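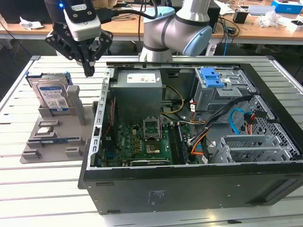 *Figure 4. Desktop tower laid on its side with the side panel removed.*

## 4. Preparing the computer and fitting the Letirow storage card

This section applies to desktop towers supplied under the Vokau office programme. Portable computers and all-in-one models are covered in Section 6. Read the whole of this section before starting work.

**Caution:** Switch off the computer and unplug it from the mains before removing any panel. Some parts remain hot after use. Allow the computer to stand for 15 minutes before touching anything inside it.

### 4.1 Before you begin

1. Save all open work and copy any files you need to a separate drive. Letirow cannot recover files lost during fitting.
2. Note the serial number on the rear label. It is required when the card is registered (see 4.4).
3. Shut down the computer from the main menu. Sleep mode is not sufficient.
4. Disconnect the mains lead first, then the screen, keyboard, mouse and network leads.
5. Press and hold the power button for a few seconds to clear any remaining charge.

You will need a medium cross-head screwdriver, an earthing strap and the card in its sealed bag. Leave the bag closed until step 3 of 4.3.

### 4.2 Opening the case

1. Lay the tower on its side on a firm, level surface, with the removable panel facing up.
2. Undo the screws at the rear edge of the panel and keep them together in a small dish.
3. Slide the panel towards the rear and lift it away. On older cases the panel may be stiff – do not lever it with the screwdriver.
4. Put on the earthing strap and clip it to bare metal on the case.

**Note:** Towers delivered before December have a plastic catch in place of the upper screw. Press the catch inwards while sliding the panel.

### 4.3 Fitting the card

1. Find a free expansion slot that matches the length of the card's connector.
2. Remove the metal cover plate behind that slot and keep it for future use.
3. Open the sealed bag and hold the card by its edges only.
4. Line up the card with the slot and press down evenly until it is fully seated.
5. Secure the bracket with the screw taken from the cover plate. Do not overtighten.
6. Check that no lead is trapped or resting against a fan.

**Caution:** The power supply must be rated at 400 watts or more. If the rating is lower, or the label cannot be read, stop and contact the Plolska service desk.

### 4.4 Closing the case and first start

1. Refit the side panel and its screws, then stand the tower upright.
2. Reconnect all leads, ending with the mains lead.
3. Switch on. The first start may take longer than usual.
4. When the registration window opens, enter the serial number and select **Confirm**.

If the message "Error 51" is shown, the card has not been found. Shut down, unplug the computer and repeat 4.3 from step 4. If the message returns, report it to the service desk, quoting the serial number and the date of fitting.

Spare screws and cover plates may be ordered from Tkachuk in packs of 20.

*Issued Nov 4, 2020. Replaces all earlier versions of Section 4.*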